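Finish for blond wood bench tops, shared workroom

59 comments · 832 shares

gaetan_hiebert
I look after the workroom at the Larkville building and need to settle on one finish for the wood tops. Current state is a mix. The desk with the monitor and laptop was last done with a hardwax oil, the tables with a film finish of unknown age. Cups and bottles get parked on all of them, and small parts get dragged across them all day. I have a quote from Ilside for 2649 dollars to sand and coat everything with two-part polyurethane. The alternative is hardwax oil, applied in-house over a weekend.

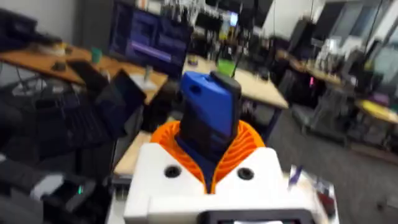
How long does hardwax oil need before a bench can go back into normal use?

Light use is fine after a day at normal room temperature, but full hardness takes one to two weeks, and standing liquid should be wiped up promptly until then.

planer_dust
I would take the oil. A two-part film is harder on day one, but it fails in patches, and a patch in a film finish means sanding the whole top. With oil you abrade the bad area, recoat it, and the edge of the repair blends in. On a shared bench that difference matters more than initial hardness.

lachance_b
Disagree. Oil on a work surface needs a maintenance coat on a schedule, and shared rooms do not keep schedules. We oiled ours at Lachance in July and by winter the working areas were dull and picking up grime. Film finish, satin, done once. The quote does not look unreasonable if it includes moving the furniture.

gaetan_hiebert
It does not include moving the furniture. That is part of my hesitation. The wear is also uneven — the middle of the top gets nearly all of it, from things being stood up and set down on end.
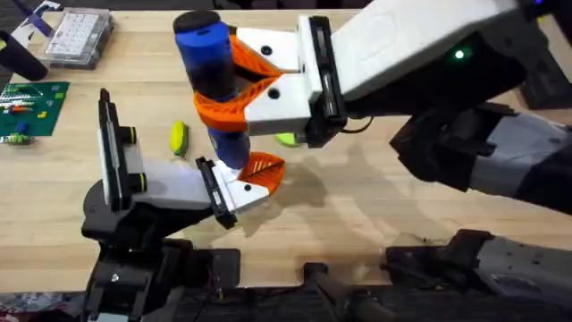

Bench top in use, blue cylinder with black cap.

ullano_mill
Before choosing a product, find out how deep the marks are. Dim the room lights, hold a flashlight low and nearly parallel to the surface, and look across the grain. Scratches in the finish show as thin bright lines. Scratches in the wood show a shadow on one side. If they are only in the finish, you do not need the full sanding and the quote should come down.

gaetan_hiebert
Tried it on the butcher-block area. Pointing the light down at the top tells you very little. You get a pale spot on the wood and the fine marks wash out. 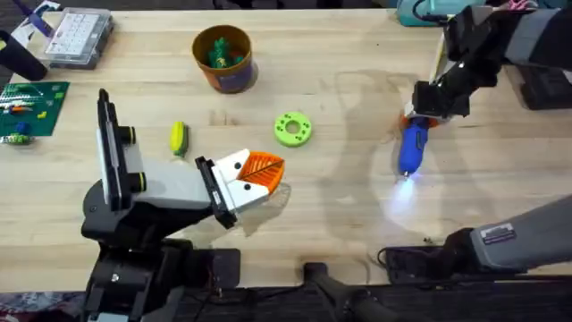 Holding it low works better. Most of the scratches are faint and sit in the finish. The darker smudges are a separate matter. Mineral spirits on a rag lifted one and left another unchanged, so I assume the second has gone into the wood.

planer_dust
Then scuff with a fine pad, clean, and test one square in a back corner. Leave it 30 days and put normal clutter on it.

lachance_b
A back corner gets no wear, so the test tells you nothing. Put the square where the work happens.

gaetan_hiebert
Fair point. I will tape off a section near the middle, oil on one half and satin film on the other, and hold the Ilside quote until I have compared them.

ullano_mill
Take the old coating back to bare wood on the oil half. It will not penetrate over film.

Share · Load older comments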